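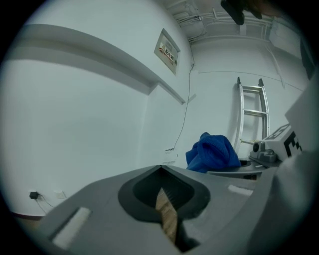
What is wood grain?
Wood grain is the direction, arrangement and look of the fibers in a piece of wood. The word is used both for the way the fibers run and for the pattern they leave on a cut surface.

Wood grain

Wood grain is one of those everyday terms that nearly everyone understands and that turns out to be a little slippery once you try to pin it down. A carpenter who says a board has "straight grain" is talking about the direction of the fibers. A furniture buyer who admires the "lovely grain" of a dresser is usually talking about the figure, meaning the lines, loops and shimmer on the surface. A finisher who calls oak an "open-grained" wood has a third thing in mind, the size of the pores. All three uses are old and all three are still with us, and this article tries to give each of them a fair hearing.

How grain forms

A tree grows outward from a thin layer of living cells just under the bark, called the cambium. The cells laid down on the inside of this layer become wood, and most of them are long and narrow and stand more or less upright in the trunk. They carry water from the roots toward the leaves and hold the tree up against wind and its own weight. When the tree is felled and sawn, these long cells are what we meet as fibers, and their direction is the direction of the grain.

In places with a marked growing season, the wood made in spring differs from the wood made in summer. Early wood tends to have larger cells with thinner walls, so it is softer and often paler. Late wood is denser and often darker. The two together make up one growth ring. In a northern climate the change can be well under way by July, though it depends a great deal on the species, the rainfall and the site. Trees in the wet tropics may grow with hardly any pause at all, and their rings can be faint or missing.

Not all of the cells stand upright. Wood also has rays, which are ribbons of cells that run from the center of the trunk toward the bark like the spokes of a wheel. In many species they are too fine to notice. In oak and sycamore they are large, and when a saw cuts along them they show up as the bright flecks that generations of furniture makers have been so fond of.

Types of grain direction

Straight grain runs parallel to the length of the board. It splits cleanly, planes easily and is the natural choice for tool handles, ladder rails and anything else that has to bend a little without breaking.

Spiral grain winds around the trunk like the stripe on a barber's pole. A little of it is found in a great many trees. A lot of it makes trouble, for boards cut from such a trunk like to twist as they dry.

Interlocked grain is a spiral that changes its mind. The fibers lean one way for some years and then the other way, back and forth through the life of the tree. It is common in tropical hardwoods. Interlocked wood is very hard to split, and it tears under a plane whichever end you start from, but cut in the right direction it gives a handsome striped surface known as ribbon figure.

Wavy grain has fibers that ripple along their length. Light bounces off the ripples at different angles, so the surface seems to move as you walk past it. Violin backs are often made from maple of this kind, and the pattern is sometimes called fiddleback for that reason.

Irregular grain is found near knots, forks and burls, where the fibers have had to find their way around something. Turners love it. Joiners, as a rule, would like it to be in somebody else's board.

Grain and the saw

The same log can give boards that look like they came from different trees, depending on how it was cut.

Plain-sawn boards, also called flat-sawn, are cut straight across the log one after another. The rings meet the wide face at a low angle and make the familiar pattern of nested arches, often called cathedrals. This is the quickest way to saw and it wastes the least wood. The boards are more likely to cup, and they swell and shrink more across their width than other cuts do.

Quarter-sawn boards are cut so that the rings stand close to upright when you look at the end of the board. The face shows fairly even parallel lines, along with ray flecks in the species that have them. These boards stay flatter over the years and wear more evenly as flooring, and they cost more because the sawyer has to turn the log over and over and ends up with more odd-shaped leftovers.

Rift-sawn boards fall in between. The rings meet the face at a middling angle, and the result is a plain, straight line with very little fleck. Table legs are often made this way – a square leg from rift stock looks much the same on all of its sides, where a leg from a flat-sawn plank will have two faces of one pattern and two of another.

End grain is what you see at the cut end of a board, where the fibers have been sliced straight across. It drinks up glue, stain and water far faster than the face does. It is also tough in its own way, and butcher blocks are traditionally built with the end grain facing up, so that a knife edge slips between the fibers and does less damage to them.

Working with the grain

Planing "with the grain" means cutting in the direction in which the fibers rise toward the surface ahead of the blade. The shavings come away smooth and the wood is left clean. Going the other way, the blade catches under the fibers and lifts them, leaving rough pits known as tearout. Many people compare it to stroking a cat, and the comparison has been repeated in so many shop classes that it would be a shame to leave it out.

The easiest way to judge the direction is to look at the edge of the board and see which way the lines slope. Where the lines are unclear, a light pass with a sharp plane will usually settle the matter.

Gluing depends on grain as well. Long edges glued side by side make a joint that can be as strong as the wood around it. End grain glued to end grain is weak, and this is the reason joinery has given us so many tongues, pegs and dovetails over the centuries – each of them is a way of getting long fibers to lie against long fibers.

Movement

Wood takes in moisture from damp air and gives it back to dry air, and it changes size as it does so. It hardly moves at all along the grain. Across the grain it moves a good deal, most of all in the direction that follows the rings. A wide tabletop has to be fastened in a way that lets it breathe, with slotted screw holes or small wooden buttons, or sooner or later it may crack. Old paneled doors deal with this very neatly by letting the panel float loose in a groove.

Pores and finishing

Hardwoods carry water in special tube-like cells called vessels, and where a vessel is cut open it shows as a pore. Oak and ash have a band of big pores in the early wood of each ring and are known as ring-porous. Maple, birch and cherry have smaller pores spread evenly, and are known as diffuse-porous. Softwoods such as pine and spruce have no vessels.

A finisher who wants a glassy surface on an open-pored wood will rub in a filler first. Others leave the pores alone and enjoy the texture. Water-based finishes tend to swell the loose fibers and leave the surface fuzzy, which is called raising the grain, and the usual cure is to dampen the bare wood, let it dry and sand it lightly before the first coat goes on. Sanding should follow the grain wherever possible, as scratches across it stand out sadly under stain.

Imitation grain

Painters have been copying grain for a very long time. With a tinted glaze, a steel comb and a soft brush, a skilled hand can make a cheap pine door pass for oak at a polite distance. The craft, called graining, was hugely popular in the nineteenth century and never quite died out. Printed patterns took over much of the work later on, and laminate flooring and furniture foils now carry photographs of real boards. The pattern has to repeat somewhere, and a patient eye can often find two planks in the same room with the very same knot.

See also

Burl
Growth ring
Knot (wood)
Quarter sawing
Veneer

Last revised 23/05/2024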